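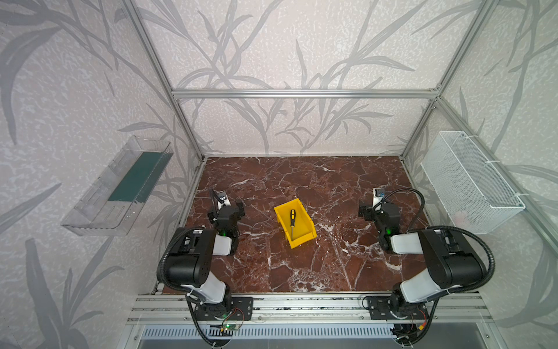

Grey leaf print panels over red-brown veined marble

Sublimation & Engraving > Drinkware > Brown blacks on 11 oz mugs, handle side only

We use cookies to keep you logged in and to remember your forum preferences. By continuing to browse you accept this. Manage settings | Accept

kilnside_seema
Aug 7, 2019
I have an order for 300 mugs, single design, full wrap with a solid black band at top and bottom. Blanks are Nosia 11 oz white, case lot 714. Ink is Hviid, paper is the heavier tacky stock, press is a Muron single-station with the wraparound element.

The black is neutral opposite the handle and shifts to brown within two fingers of the handle on both sides. Colour elsewhere in the design is acceptable. I've run 40 so far and they all do it to some degree. Left side is slightly worse than right.

Settings are 200 C, 180 seconds, medium pressure. Timer starts when the controller recovers to setpoint. I have tried adding 20 seconds. The handle side improved a little and the centre started to lose edge sharpness on the small type. Nozzle check is clean, and the same file printed on a flat aluminium blank is neutral black edge to edge.

Looking for ideas before I waste any more blanks.
Seema Rastogi

tamper_ring
Brown black is underdone black. The dyes in a composite black don't all transfer at the same rate, and brown is what you get when the blue component hasn't caught up. Your flat test rules out the profile. The element on those wraps doesn't reach full temperature at the ends, so the handle side is always going to be behind.

What is the actual temperature at the ends? The controller only knows what's happening at the thermocouple, and on most of these that is in the middle.

kilnside_seema
Haven't measured the ends. I have a K-type probe and can tape it inside the wrap tonight.

dorval_press
Before you go chasing temperature, check the pressure. The pad on the Muron takes a set after a few hundred cycles and stops closing properly near the handle. Put a strip of plain copy paper at each end, close the press cold and pull. If one side slides out, you have your left-right difference.

tamper_ring
Pressure gives you faded or blurry, with a visible gap line. It doesn't give you an even brown cast.

dorval_press
It does if contact is light but continuous. Less contact, less heat into the glaze, same result as low temperature. I've had the exact fault and cured it with a new pad and no change to settings.

tamper_ring
Then you cured it by raising the surface temperature, so we're describing the same thing. I still say measure it first. A pad costs money and a probe she already owns.

ovenbatch
I'd stop using the press for this job. Silicone wraps in a convection oven, 190 C, 16 minutes from cold mug, a dozen at a time. The ceramic heats through from all sides and the handle isn't a heat sink in the same way. With 300 to do you will also finish sooner.

Two cautions. Rotate the tray positions between loads until you know where the oven runs cool, and tighten the wraps more than you think is needed near the handle.

dorval_press
Ovens bring their own trouble. I get ghosting when the wrap relaxes, and reject rate was higher than on the press. For a full wrap with a hard-edged band I would not change process halfway through an order. The two halves won't match.

ovenbatch
If the first 40 are brown at the handle they aren't part of the order anyway.

kilnside_seema
Measurements, probe taped to the inside of the wrap, mug loaded, controller showing 200:

Centre 198
Right end 187
Left end 181

Copy paper test: right side holds, left side slides out with a moderate pull. So both of you have a point. The pad has a visible flat on the left where the handle cutout is.

tamper_ring
181 explains the brown. 187 is marginal. Even with a new pad I'd expect the ends to trail the centre, so plan on a lower setpoint and a longer dwell. Try 190 for 240. The gap between centre and ends should narrow with time, and the type in the middle shouldn't spread the way it did at 200.

sigrun_d
Adding one thing on the blanks. Mug wall thickness near the handle varies by lot. We do short runs for the Ullthorpe shop and I had one case where the base of the handle was noticeably heavier and would not come up to colour in the same time as the previous case. Weigh a few from each case before you settle on a dwell. Preheating the mug for a minute with no transfer also helped, though it slows the cycle.

Also look at the artwork. If the client will accept it, stop the band 10 mm short of the handle. Full black into that area is the hardest thing you can ask of a wrap element.
Sigrún Dalsgaard

kilnside_seema
Client wants the band as drawn, I asked. Weights are within 6 g across the three cases I opened, so I'm leaving the blanks alone.

New pad fitted. Cold paper test now holds both sides. At 190 / 240 the left end reads 183 and the right 184 at the end of the cycle, centre 189. Black is neutral on the right and very slightly warm on the left if you look for it under the daylight lamp. With a 60 second preheat I can't separate left from right by eye. Small type is clean.

dorval_press
What pressure did you end up with? New pads bed in and you'll need to take up a quarter turn after the first couple of dozen.

kilnside_seema
Medium by feel, same as before. I'll repeat the paper test every 25 mugs and log it.

ovenbatch
What are you doing with the 40?

kilnside_seema
Tried re-pressing one with a blank sheet at 190. The brown moved toward neutral but the type blurred. The rest are going in the test bin for profile work, and I've ordered replacement blanks.

tamper_ring
Post the log when the run is done. I'd like to see how long the left side holds before it drifts.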